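3.2 Household storage of winter clothing

The survey asked 813 households in Dokwood and Liem how they stored heavy outerwear between seasons. Interviews ran through July, when most coats had been out of use for several months. Items were grouped as wool, down or padded, and other. In all, 3,326 garments were recorded.

Padded jackets were the most common group in both towns. In Liem, 70 percent of households kept them folded in drawers or under beds – hanging space was the limit most often named. Dokwood homes are larger, and the share there was 60 percent. Garment condition was scored on the five-point scale given in Section 2. Fill clumping was recorded separately from wear to the outer fabric (Figure 4). 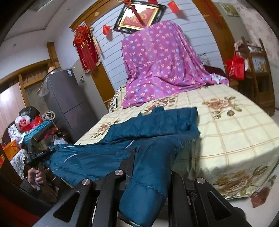
Figure 4. Padded jacket with quilted sleeves and reflective stripes, laid on a bedspread.

Wool coats were more often hung, and their scores varied less between the two towns.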